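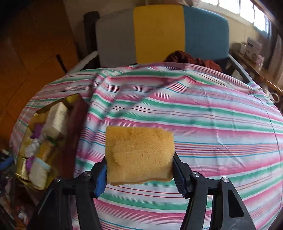 SPRING FITTING OUT: WHAT TO DO BEFORE THE BOAT GOES BACK IN
Speaker notes, Clistthorpe Boat Club
Last updated: 06/06/2022

Opening (keep it short)

Thank them for having me. Name, boat, where I keep her. The boat is Lindqvist, a 9 metre long-keeled sloop, and she lives on a swinging mooring at Merby from spring until the end of August, then goes up the river to Norkelden for the winter. I have owned her for 15 seasons and have done nearly all the work on her myself, some of it twice because I got it wrong the first time.

Say at the start that I am an amateur. If anyone has had different advice from a surveyor who has stood under their own boat, they should follow that.

Ask for a show of hands: who is wood, who is glass, who is steel. Adjust the antifouling part to suit. If there are several steel boats, leave out the bit on copper and come back to it in questions.

1. Start with the list, before any work

I walk round the boat with a notebook in the autumn, on the day she comes out. Everything that annoyed me during the season is still fresh then. By March I have forgotten that the port winch was stiff or that the forehatch let in water on a beat.

Split the list in two. First, anything that could sink her, set fire to her or put somebody over the side. Second, the rest. The second list never gets finished and I have stopped minding.

Tell them about the year I varnished the cockpit trim in April and launched with a perished hose on the galley drain. The trim looked very good. The hose went in the first week and I spent a night alongside the quay at Merby with the pump running.

2. Below the waterline

Seacocks. Open and close every one. If it will not move by hand, it needs taking apart, not a bigger spanner. Grease the tapered cone type while she is ashore. Check the hose tails for pink or crumbly metal. Tap them. Two clips on each hose where there is room for two.

Have a softwood plug tied next to each seacock. Tied, with string. I have been on boats where all the plugs were in one bag in a locker under the spare anchor.

Anodes. Replace at half gone. Clean the studs to bright metal. Do not paint over the anode. Someone will laugh at this, but two boats in our yard had painted anodes this year.

Stern gear. Take hold of the propeller and try to lift it. A little movement is normal in a rubber bearing, but if it knocks, get it looked at. Look at the blades for a pink colour. Check the split pin on the nut.

Rudder. Get someone to hold the tiller still while you push on the blade. Any play you can feel will be worse at sea.

(Pause here for questions on seacocks. There are always some.)

3. Washing off and rubbing down

Wash the hull with fresh water first. Plenty of it, and let it drain. Salt left on the surface will hold damp under the new paint.

Old antifouling should only ever be rubbed down wet. The dust is poisonous. Gloves, goggles, a proper mask, overalls that you do not wear home in the car. Put a sheet down and take the slurry away in a tub. The yard at Norkelden has a drum for it and most yards now have something of the kind. Ask at the office.

I use a medium grade wet paper on a rubber block. The aim is a sound surface, so where the old paint is holding on well I only take the shine off it. Where it flakes, go back to whatever is firm and feather the edge.

Topsides: wash, then polish if they are glass. Do a small patch first, low down at the stern where it won't show. A cutting compound takes off a bit of gelcoat every time, and on an old boat there may not be much left.

4. Antifouling

Masking tape at the waterline, pressed down hard. Take it off the same day. I left mine on for a fortnight once and removed it with a fingernail over two evenings.

Check what was on before. If you don't know, put on a barrier coat. Hard on top of soft does not work.

Stir the tin for longer than you think. The heavy part of the paint sits at the bottom and that is the part you have paid for. Stir it again every time you fill the tray.

Two coats all over, then a third on the leading edges, the rudder and a band along the waterline. Leave a little in the tin for the patches under the props and chocks. Arrange with the yard to have her hanging in the slings long enough to get to them, and ask well before launching day.

Copper paint and steel or aluminium hulls: do not. Same for outdrives and saildrive legs. There are paints made for these.

Cost. They will want a figure. My paint, rollers, tape, thinners and anodes came to £215 this year. Last year the same list came to £200. The lift in and out is on top of that, and with winter storage my whole yard bill was £559. It is a small yard and a mud berth for part of the time, so don't expect that on the south coast.

5. Engine

Assuming it was laid up properly. If it wasn't, change the oil and filter now and write a note to yourself for the autumn.

Impeller back in, or a new one. Smear of washing-up liquid, vanes all bent the right way. Keep last year's as a spare if it is sound.

Fuel: look in the filter bowl. Drain off any water. If there is black slime in it, you have the bug and the tank needs attention before you go anywhere. I had it the year I left the tank half empty all winter. The engine stopped off Merby in the worst place it could have done, with the ebb running and a ferry due.

Belts, hoses, engine mounts. Run your hand under every joint and look at what comes off on it.

Open the cooling seacock before starting. Hang the ignition key on the seacock handle when you shut it and you won't be able to forget.

6. Rig

If the mast is down, look at it while it is on the trestles. Spreader ends, sheaves, the light at the top. Change the bulb or test the fitting while it is at waist height.

Wires: run a rag up and down each one. If it snags, there is a broken strand and that wire has to be replaced. Look closest where the wire goes into the end fitting. Ask your insurer how old they will allow standing rigging to be. Mine wanted a rigger's report, which Halfdan Kvaran did for me, and he found a cracked toggle that I had taped over three years running without seeing it.

New split pins every year. They cost next to nothing. Open them out a little, tape over them, and don't bend them right back on themselves.

Pass round the cracked toggle. Make sure it comes back.

7. Safety gear

Lifejackets: unpack, blow up by mouth, leave overnight. Weigh the gas bottle on the kitchen scales and compare it with the number stamped on it. Check the date on the firing head. Screw the bottle in hand tight and check it again in midsummer, as they work loose.

Flares in date. Extinguishers in date, and shake the powder ones. Gas hose has a date printed on it too. Smell the gas locker and make sure the drain is clear.

Jackstays. Sunlight rots the stitching. If in doubt, renew them.

8. Launching day

Be there early. Lines and fenders ready on both sides. Tell the crane driver where the slings go, and mark the places on the rail with tape. If you have a log impeller, put the blank in.

Once she is floating, do not let them take the slings away until you have been below and looked at every seacock, the stern gland and the log fitting. With a torch. Take as long as you need. The driver has seen it before and will wait.

Then bleed the stern gland if it is the kind that needs it. Start the engine, look over the side for water, try ahead and astern while still tied up.

Stay aboard for the first night if you can, or come back at the next tide and lift the boards again.

Questions

Likely ones: epoxy treatment for blisters (I have not done it, say so), coppercoating (ditto, though the boat next to mine has it), whether to leave the mast up all winter, what to do about teak decks.

If time is short, drop section 7 and leave the printed sheets on the table by the door.

Return the projector lead to the bar.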